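Progress report to the Butunura Fund
Home access grants for disabled veterans and their families
Period: spring and summer, up to the end of August

Dear colleagues at the Butunura Fund,

With this report we want to inform you how your grant was used until now. First, our thanks. Your second payment came in time and we did not have to stop any work.

Requests and decisions

In this period we received 91 requests from families. Each request was read by two of our staff, and then we called the family by phone. We accepted 30 of them. Many of the others were for things that our grant rules do not permit, for example car payments or old medical bills. To these families we sent a letter with the addresses of other organizations, and we asked them to write to us again if their situation changes.

We must say that the phone calls took more time than we planned. Several veterans prefer to speak in the evening, after 7 p.m., when the pain is less or when the children are in bed. We changed our office hours for this.

Work finished in the homes

From the 30 accepted homes, 13 are now complete. The most common work was a ramp at the front door, wider doors inside, and a shower without a step. In one home we also moved the bedroom to the ground floor, and the wife of the veteran wrote to us that he now comes to breakfast with the family every morning.

The remaining homes are in different stages. Most of them wait for a building permit from the city. The lifts for the stairs come from Sulis, and their delivery is now nine weeks. In our first plan we wrote five weeks, so this is our mistake in planning and we have corrected the schedule. 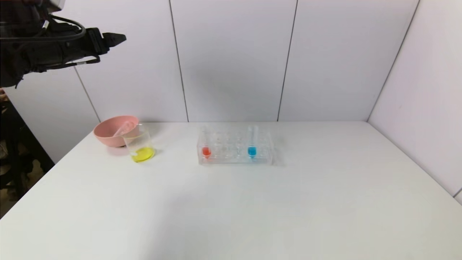 Fundraising from the public

The online campaign was opened in spring, together with the restaurant Phùng, which gave us its dining room for one evening without payment. Until today 397 persons have donated. Most gifts are small, but a good number of people give every month, and this helps us to plan. We send a short update to all donors after each home is finished. When we were late with one update, in June, some donors wrote to ask if everything is well. We will be more regular.

The campaign page was built with Fluria. We are satisfied with it, except that the receipts are sent only in English. Some of our older donors asked for Spanish, and at present we translate these by hand.

Difficulties

The price of lumber for the ramps was higher than in our budget. For two homes we used an aluminum ramp instead, which costs more at the start but can be taken away and used again by another family. We would like to hear your opinion about this before we order more.

One contractor left the project in July. His two open homes were given to another company, and the families were informed the same day. One of them was very disappointed and we visited them in person to apologize.

Plan for the next period

We will finish the homes where the permit is already given, and begin with the bathrooms before the cold months. We also wish to visit again the first completed homes, to see if the ramps and the handrails are still in good condition.

The table of expenses and the copies of invoices will follow in a separate letter. If you need any document earlier, please write to our office and we will send it.

With respect and thanks,
The home access team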